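Tomitow Owner's Ledger

Last updated: October

I started making the Tomitow Owner's Ledger after I sold part of my own business to my employees and found out how bad I was at explaining the numbers to them. I had a 54-page report from our accountants. I handed it around, everyone nodded, and then one of the guys from the loading dock asked me whether "retained" meant we were keeping the money or somebody had kept it from us. Fair question! I went home and started drawing boxes on paper.

What you're buying is a bound workbook and a set of spreadsheet files that go with it. It's for small companies where the staff own shares, or where the boss is thinking about sharing profits and would like people to understand what they're getting. It covers sales, wages, debt, what gets paid out and what stays in the business, one month to a spread. I kept the type big. I also left out the word "stakeholder" completely, and I don't miss it.

The workbook runs for a full year and has 6 sections. You can start in any month you like (we started ours in the spring, for no better reason than that's when the first copies came back from the printer). The long-term section at the back is my favorite part. It asks you to write down one thing you spent money on this month that won't pay off for at least 3 years, and then makes you look at it again every quarter. Some of my early ones are pretty embarrassing. 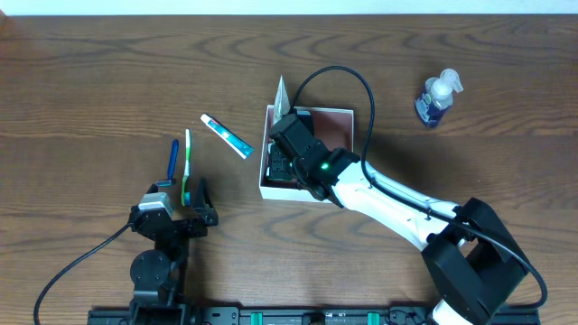
Paper stock is heavier than in the first edition, so you can use a felt pen and it won't show through on the back. The cover is still plain gray. I did try a blue one and people kept mistaking it for the safety manual, so gray it is.

The spreadsheets do the adding up for you. Type your figures into the yellow cells and leave the white ones alone, please, because most of the emails I get are from folks who typed over a formula. If that happens to you, just download a fresh copy from your order page. You can do that as often as you want.

There are two versions. The Pleltetti edition is the one most people want, and it's set up for a single company with one set of books. The Iladar edition adds pages for a parent company and its branches, plus a fold-out chart for voting shares, which took me nearly all winter to get right and which I'm still a little proud of. If you're not sure whether you need it, you probably don't. Get the Pleltetti and save your money.

We've shipped 983 copies so far, mostly to print shops, bakeries, machine shops and one very enthusiastic bike store that ordered a copy for every single person on the payroll.

A couple of things it won't do. It isn't tax advice and it won't value your shares, so you'll still need a professional for that. It also won't settle an argument over bonuses, although it did make ours a lot shorter.

Orders go out from our Oakley workshop. If you order before noon it usually leaves the same afternoon. Unmarked copies can come back for a refund, and if you've only written your name inside the cover, I'll take that one back too.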